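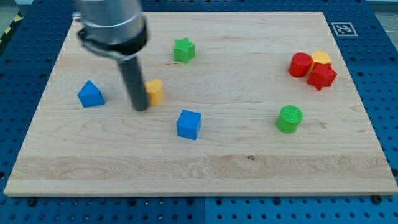

"What are we building with the blocks today?"

"A town, with a harbor if there's room on the board."

Rhodri Hopkin was delighted. He'd been hoping for a harbor ever since his granddaughter named the place Emdale, back in January, and he pulled his chair so close to the table that his knees bumped it.

"The blue cube's the ferry office," Wren said. "You buy your ticket there and then you wait."

"For how long?"

"Eleven hours. It's a slow ferry."

Marvelous! He took the part of a passenger straight away and complained about the wait, and she gave him the triangle to sleep under, a fine blue tent with a view of the water (the water was wherever the wavy lines in the maple ran closest together). The green cylinder was the lighthouse, obviously, and its keeper was called Yupanqui and ate only toast.

"And the star?"

Wren thought about it. The star stood a long way off from everything, up past the lighthouse road.

"That's where the ferry goes," she said. "It costs 955 dollars."

"I've only got eighteen."

She looked him over, the way a ferry clerk would, and held out her hand.

"You can pay the rest when you get back," she said, and Rhodri, who was seventy-one and had never been so pleased with a ticket in his life, got up to pack.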